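Loketti Clear Storage Box, 11 Liter: Six Months With Four of Them

I bought four of the Loketti boxes in March to sort out a pantry cupboard that had stopped closing. They cost more than the ones at the grocery store and less than the ones with bamboo lids that everyone puts on their countertops. I have used them every day, washed them more often than I expected to, and dropped two.

The 11 liter is the middle size. It fits a standard kitchen cupboard front to back with a little space behind it, and it takes a five-pound bag of flour lying down. The plastic is stiff. When I lift a full box by the rim the sides bow out slightly, but I have never felt like it was going to give way. The two I dropped fell from counter height onto tile. One was fine. The other has a hairline crack in a corner and is now the onion box.

Clear sides are the main reason to get these. We used to keep snacks in a cloth bin, and things went stale at the bottom. With a clear box I can tell from across the kitchen if we are out of something.

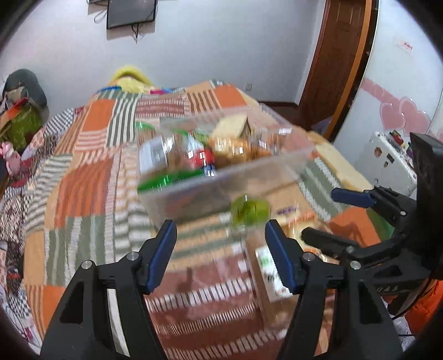 Sum-yee Tsang wrote in to disagree about the clear sides. Hers stand on an open shelf by a window, and after one summer she thought the plastic had started to yellow. She also found that her kids went through snacks faster once they could see them, so she moved everything back to a tin. I can't speak to the yellowing. Mine are in a closed cupboard and look about the same as when I got them, apart from scratches.

They do scratch. Anything with a rough base will leave marks on the bottom, and the dishwasher leaves a faint haze over time. The care card says top rack only. I ignored that once and the lid came out with a slight warp, so it now rocks when I set it on the counter. It still closes.

The lids are the weak part. They rest on the rim with a clip at each end, and there is no gasket. That is fine for wrapped food. For loose cereal or crackers I would want something that seals. I put an open bag of pretzels in one as a test, and by the third day they were soft. The Tkachuk boxes my sister has are properly airtight, but they are also heavier, and you need two hands to open them. 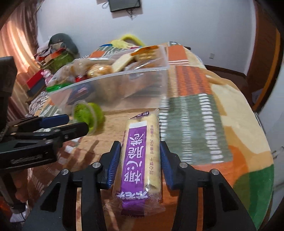 Stacking works up to three high. The feet on the base sit in a groove around the lid, and a stack of three doesn't slide when the cupboard door gets slammed. At four the whole thing leans. If you buy the small size too, be aware that two small boxes side by side do not quite line up with the groove on the larger lid. The Jisix range gets this right, and I considered sending mine back over it.

I ordered a replacement lid for the warped one. It took just under three weeks to arrive and came with two clips from the older version, in a slightly different gray. They fit.

As for longevity, the box says the clips are good for 4000 openings. I have no way to check that. The snack box gets opened the most by far, and one of its clips has gone a bit loose, though it still holds when I carry the box by the lid. I try not to do that.

Good: strong, easy to see into, stacks well in threes.
Bad: not airtight, scratches, small size doesn't line up.

I would buy them again for wrapped and canned food, and get something else for flour.

Reviewed by Socorro Pacheco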